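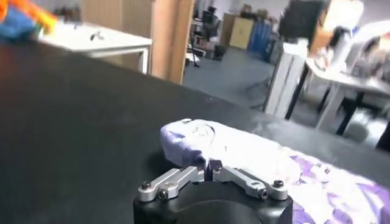
A corner of lavender cloth held between two metal fingertips.

Every brand now wants its own shopping show. Tastgate ran one in December, live on its app, with free tote bags for anyone who typed a code word fast enough. The agency says 77 per cent of viewers "engaged". I'd like to know with what. Typing a word to get a bag isn't love for a soup company.

Kurkbridge tried the same trick with 4 episodes and a puppet host, and I'm told a second series is coming.

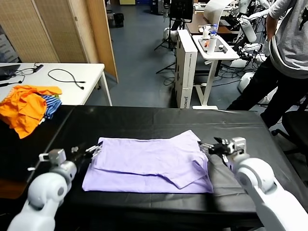 My doubt is a plain one. People who turn up for free things leave when the free things run out, and the reports never follow them that far. Gondton at least published its sales afterwards — up 2 per cent, in a month when it had also cut its prices. I wouldn't hang a budget on that, and I don't see why its rivals are so keen to.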